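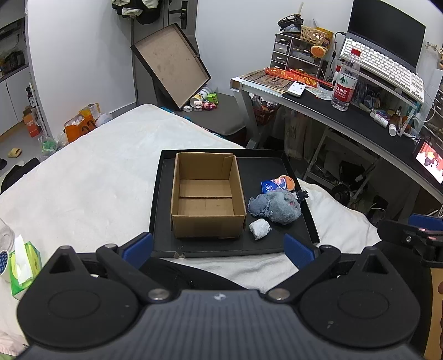

Two nights in Fodthorpe next month, is the food worth staying in for?
Going up with my sister, arriving Monday late afternoon. Everyone says go to Hesance on the harbour but the tasting menu is 89 quid each and I'm not sure we're tasting menu people. We want to bring bits home too, biscuits, smoked stuff, whatever the town is known for, and I've got an open cardboard box on a black tray on the bed, just a small soft toy and some odds and ends next to it so far, so plenty of room for jars. Is there anywhere cheaper that's still proper local cooking? Neither of us eats shellfish, which I realise is a bit daft for a fishing town. Also does anything open on a Monday night??

harbourlass
Most places shut Mondays, sorry. Volley doesn't, it's the one behind the old tennis courts, kitchen goes till 9. Get the smoked haddock pie and the pickled cabbage. Two of us ate there for less than one person at Hesance. No need to book for two unless it's a bank holiday.
Hesance is good — I've been once, 11 courses, and I'd say four of them were shellfish. They will swap but you have to tell them when you book, not on teh night.
For taking home, the smokehouse on the quay does vacuum packs. Ask for the ends, they're cheaper and taste the same. Oat biscuits from the bakery next door, go before ten.

Pete_805
volley chips are soggy. otherwise fine

mintsauce212
Don't miss Thaweesak, up the hill past the chapel. Thai family, been there years, and they use the local fish so it's half Fodthorpe half Chiang Mai. Smoked mackerel in the green mango salad, sounds wrong, had it three times in one weekend. Tell them about the shellfish becuase a lot of the sauces have shrimp paste in, they're used to being asked. Closed Mon and Tues last I looked so check, might not fit your dates. They sell their chilli jam in jars at the till — wrap it well, mine leaked all over a jumper.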